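Workshop notebook — Urnham economy and unlocks
Wednesday, entry opened 9:40 a.m.
Present: Usman Khokhar, Trudy Cartwright, Rhys Maihi. Leonie Paewai joined for the second half.

Purpose of session

To settle the starting currency in Urnham before the next test build is sent out. The outstanding question from the previous entry was whether a new player should be able to open a second trade (class) before leaving the harbor district. The build under test was the one Tane Ormsby prepared on Monday evening, with the old price table restored.

Starting purse

The tutorial at present pays 200 marks in two parts, the larger part on leaving the ferry. A second trade costs 134 marks at the guildhall. A player who completes the tutorial and spends nothing can therefore open one trade and has 66 marks left over, enough for a lantern and rope but short of a boat license. Rhys considers this correct. Trudy asked that the remainder be tested against the cheapest route through the marsh, where the toll gate charges 30 marks each way. With a lantern purchased, several runs ended at the gate with no means of paying to return.

The toll was changed to charge on entry only. Three further runs were made and none of them stalled at the gate. The change has been kept in the working copy and should be carried into the main branch by whoever next edits the marsh files.

Skipping the tutorial

A player who skips the tutorial still receives the first payment. This was not intended. The payment is attached to the arrival message and fires whether or not the lesson has been played. Usman moved it to the end of the lesson, after which the save file from last week would not load. The fault was in the save, which had the old flag written into it. Old saves will be discarded for this round, and testers must be told so in the covering note.

Bonus experience

The "Guild Favor" period doubles experience for a limited time and is bought with marks. Its price has been 900 since the first draft. Trudy's figures from the last test show that players rarely buy it before the third chapter, by which point most trades are near their cap and the purchase is of little use to them.

Two proposals were discussed. The first lowers the price and shortens the period. The second leaves the price alone and allows Favor to apply to any new trade opened while it is running. Leonie prefers the second. Rhys has reservations, as it rewards players who hold back their unlocks, and the guildhall dialogue was written to encourage the reverse. No decision was taken. Both versions will be built and labeled so that testers can be divided between them.

Controller input

Jorko, the older of our two test machines, again dropped input when the guildhall menu was opened with the shoulder button held. The fault could not be reproduced on Jirkton. The cable was changed with no effect. Tane is asked to look at the driver version before the end of the week. Until then, menu timing should be taken from Jirkton only — any figures from Jorko in the shared sheet are to be marked as doubtful.

Interiors

Brief notes only, as the art pass is recorded separately.

1. Inn, ground floor. Door collision corrected. The innkeeper no longer turns away in the middle of a sentence.

2. Bedroom set. Dark brown wooden bed frame, blue blanket, plaid cushions against the headboard. Gray wall behind.

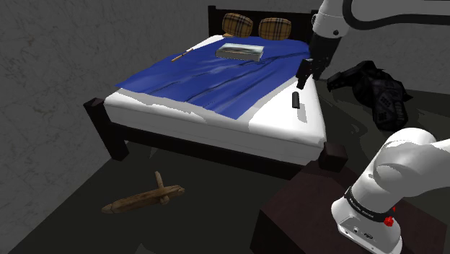
3. McPhee's workshop. The ladder can still be climbed from the wrong side. Leonie has the file.

4. Harbor office. The ledger on the counter opens the shop screen in place of the quest log. Entered in the tracker under Trudy's name.

Wording

The phrase "unlock a class" remains in four places although the term "trade" was agreed some time ago. Two are in the pause menu, one is in the ferry dialogue and one is in the credits screen. All four should be changed together, as the translated text is keyed to them and partial edits have caused blank lines before.

The guildhall help text also states that trades may be resold. They may not. Rhys will supply a replacement sentence.

Actions

Usman: tutorial payment, covering note on old saves.
Tane: controller driver on Jorko.
Trudy: repeat the marsh runs with the lantern and with the rope, starting from a fresh save each time.
Rhys: guildhall help text.
Leonie: ladder, and both versions of Guild Favor.

Entry closed 12:15 p.m. Marsh results to be added beneath this entry when Trudy has them.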